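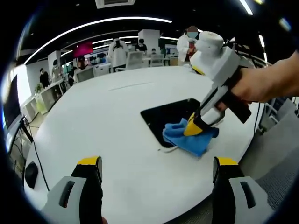

(Sedard Science Brief, 2023-08-03) A protein that helps a soil fungus survive long dry spells has a hollow, ring-shaped structure that takes up water from the inside, according to researchers at the Jasomora Institute. The work gives the first detailed picture of a molecule that biologists have known about for years but could not crystallize.

The fungus grows in the top layer of dry grassland soils. When the ground loses its moisture, the threads of the fungus shrink and go dormant. After rain they swell and begin growing again within hours. Earlier studies showed that a single protein builds up in the threads just before dormancy, and that strains without it do not recover. How the protein worked was unclear.

The Jasomora team froze purified samples of the protein in a thin layer of ice and imaged them with an electron microscope. Combining a very large number of these images produced a three-dimensional map sharp enough to place individual amino acids. Each molecule is a chain of 296 amino acids, and 6 of these chains join to form a closed ring. The outside of the ring repels water. The inside is lined with charged groups that hold water molecules in place.

As the surroundings dry out, the rings stack on top of each other and form short tubes. The water held inside the tubes is lost much more slowly than the water in the rest of the cell. The researchers think this small reserve keeps nearby enzymes folded until conditions improve.

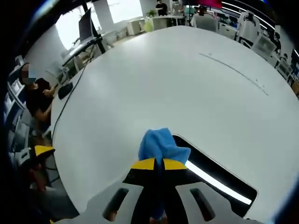 A light blue cloth held over a white table.

To test the idea, the team changed 3 of the charged positions on the inner wall of the ring. The altered protein still formed rings, but the rings held less water and did not stack. Fungus carrying the altered version survived short dry periods and died in longer ones. Fungus with the normal protein recovered after more than 35 days without water.

A second group, at the Mthembu Laboratory, repeated the survival tests with soil taken from a different site and reported the same pattern in June. That group also found related genes in several lichens and in one species of moss. It is not yet known whether the proteins made from those genes form rings as well.

The results may be useful outside soil biology. Many vaccines and laboratory enzymes have to be kept cold because they lose their shape when they dry out at room temperature. Sugars are often added to protect them, but they do not work for every product. The Jasomora team has begun mixing small amounts of the ring protein with common enzymes before drying them. Those tests are at an early stage and no results have been published.

Cost is one open question. The protein is currently made in yeast, and the yield is low. A shorter version that keeps the inner wall but drops part of the outer surface is being prepared for comparison.

The map and the underlying image data have been placed in the Fudbridge structure archive, where they can be downloaded without charge. The group plans to look next at how the tubes come apart when water returns, a step that happens too quickly to be captured with the freezing method used so far.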